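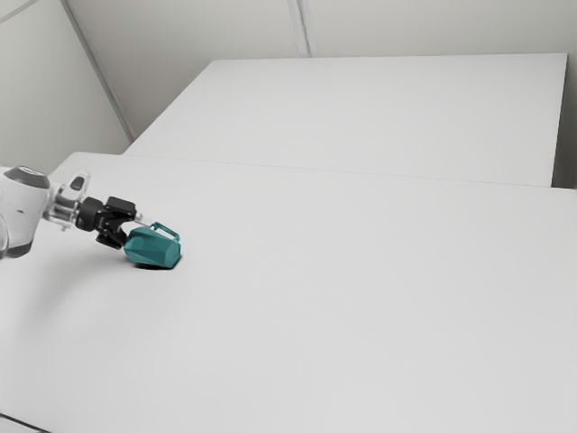 How many grasps should I run before comparing two grippers?
Run 2000 per gripper in the simulator. Smaller batches gave us rankings that changed from one day to the next.

Can I change the controller between runs?
You can, but log it as a separate comparison. Keep the arm, the controller gains and the start poses the same for both grippers.

Which grippers are set up in the Nomholm test set?
The Rarthorpe parallel gripper and the Tratar two-finger model. The Tshabalala adaptive gripper will be added in April.

What counts as a successful grasp?
The object has to stay in the fingers for 7 seconds after the lift. A slip of more than 2 mm is logged separately.

Why did my run stop at trial 102?
Older config files have a trial limit set there. Delete the max_trials line and start again.

Do the results carry over to a real arm?
The order of the grippers usually does. The success rates run high, mostly on smooth objects.

Who do I contact about a bad result file?
Signe Amundsen. Attach the log and the config.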